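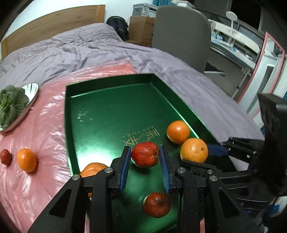

The Rice at the Bottom of the Pot

At Safavi, a six-table restaurant in Setanbridge, the first thing to sell out most nights is the crust. Siamak Hassanpour cooks his rice so that the bottom layer turns into a hard golden sheet, called tahdig, and he breaks it up by hand when the pot is turned over. Regulars call ahead to have a piece set aside.

Hassanpour opened the place after 6 years of cooking in hotel kitchens, where rice came out of a steam cabinet and stayed there until somebody ordered it. He wanted to make it the way his aunt, Mehrangiz Vahidi, did. She soaked it in salted water in the morning, boiled it until the grains were soft outside and firm in the middle, drained it, and steamed it over oil and a little saffron.

The steaming takes 40 minutes. Hassanpour wraps the lid in a dish towel to catch the drips, keeps the flame low and leaves the lid on. "You listen to it," he says. "When the sizzle gets quiet, it's close."

He has tried other bottoms besides plain rice. Thin slices of potato are the most popular. Flatbread is faster and more forgiving, and it's what he tells beginners to use. Lettuce, an old trick, he makes only for himself.

Vahidi, who is 89, still comes in on Fridays and eats at the table by the kitchen door. She thinks the potato is cut too thick — she has told him so more than once — and she likes the sour cherry rice, which goes on the menu in April and comes off when the cherries in the freezer are gone.

For a home cook, Hassanpour suggests a nonstick pot, more oil than seems right and 400 grams of long-grain basmati. Rinse it until the water runs clear. When it's done, stand the hot pot in an inch of cold water in the sink for a minute, then put a plate on top and flip it over.

If it comes out in pieces, serve it in pieces. His does, some nights, and it goes out to the tables anyway, with yogurt and a bowl of chopped herbs.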